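Tindby Play Shelf
@tindbyplayshelf

1/ Okay, block people, gather round. I've spent most of December putting the shape blocks at the play shelf back in order and I have Opinions now. Thread, because my family has stopped listening.

2/ For anyone new: the play shelf is the toy lending corner upstairs at the Vaughan building in Tindby. You borrow a bag, you bring the bag back, ideally with the same stuff in it. We have 88 bags at the moment and a waiting list for the train ones (always the train ones).

3/ The block bags had gotten bad. I tipped out one labeled "colors, age 3+" and got five green cylinders, a domino and a sock. A very small sock. If you borrowed that bag in the fall, the sock is in the lost and found.

4/ So I pulled every shape block we own and wrote down the total before I did anything else. 2,057. I had guessed maybe six hundred. They've been breeding in the closet.

5/ First attempt: sort by color. Super satisfying, took 40 minutes for one crate, and completely useless for making bags! You end up with a bin of nothing but yellow and you still have to dig through it for a heart.

6/ Second attempt: sort by shape. Better. But the stars and the triangles hook into each other in a deep bin and you pull out a clump. If you go this way use shallow trays, like the lids off the Zarwood storage boxes.

7/ What I settled on is building each set out on a flat board first and bagging it only when the whole thing looks right. Eight blocks, two of each color, four colors. Red, blue, yellow, green. If a color is short you spot it right away, way faster than poking around in a bag.

8/ The board matters more than I expected. I like light maple with nothing printed on it, and all four colors show up great against it. I tried a patterned tray before this and kept losing the blue ones in the pattern.

9/ Blue cube out on its own, and the other seven down the right side of the board. Red star at the back, then the blue triangle, yellow heart, yellow pentagon, red cylinder, green star, and a green cylinder closest to the front. I love this mix so much.
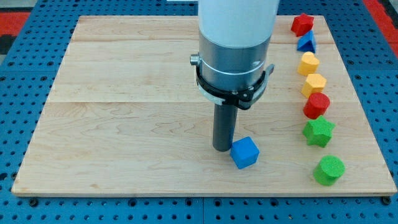
10/ Why this mix? Because you can play it two ways. Ask for "a star" and there are two right answers, red or green. Ask for "a green one" and there are also two, the star or the cylinder. Ask for "the green star" and now the kid has to hold both ideas at once. That's the whole game and it lasts forever.

11/ Cylinders are sneaky good for this too. One red, one green, same kind of shape, so the only thing left to talk about is the color. My niece calls them both "the can." Fine by me.

12/ Hearts are the ones that go missing. Every time. I don't have a theory, I just know that when a bag comes back short it's the heart, and I now keep a jar of spare yellow ones by the sign-out sheet.

13/ Somebody asked about pentagons in my replies, as in, do little kids need a pentagon. Need, no. But they call it a house, and then they want to know who lives there, and there goes your afternoon — in a good way.

14/ Texture note! I go for the ones with a fine foamy look over the shiny painted kind. The shiny ones in our old bags slid all over the place and the paint chipped at the corners. I've retired most of those to the craft box.

15/ Placement tip if you're setting up a board at home: leave a big clear patch and keep the blocks you aren't using off to one side. Loose column, doesn't have to be straight. Mine always drifts. Kids need somewhere to put the one they picked, and if the whole board is full they'll use the floor.

16/ Also put the board on something steady. Ours goes on the blue table with the holes in it. At home I use the kitchen counter and a step stool and accept the crumbs.

17/ The new bags go out under the name Vunamness Eights. (Vunamness is the street we're on, and nobody could agree on anything cuter.) Each one gets a card with the eight shapes drawn on it so you can check before you return it. Please check before you return it!!

18/ I've got 18 bags made up so far and a mountain still in the closet. If you're local and like sorting things while listening to a podcast, come up any morning after ten. There's coffee, and a chair that's mostly fine.

19/ Oh, and if your kid has a favorite shape that isn't in the set, tell me which one. I have a whole crate of ovals and no plan for them.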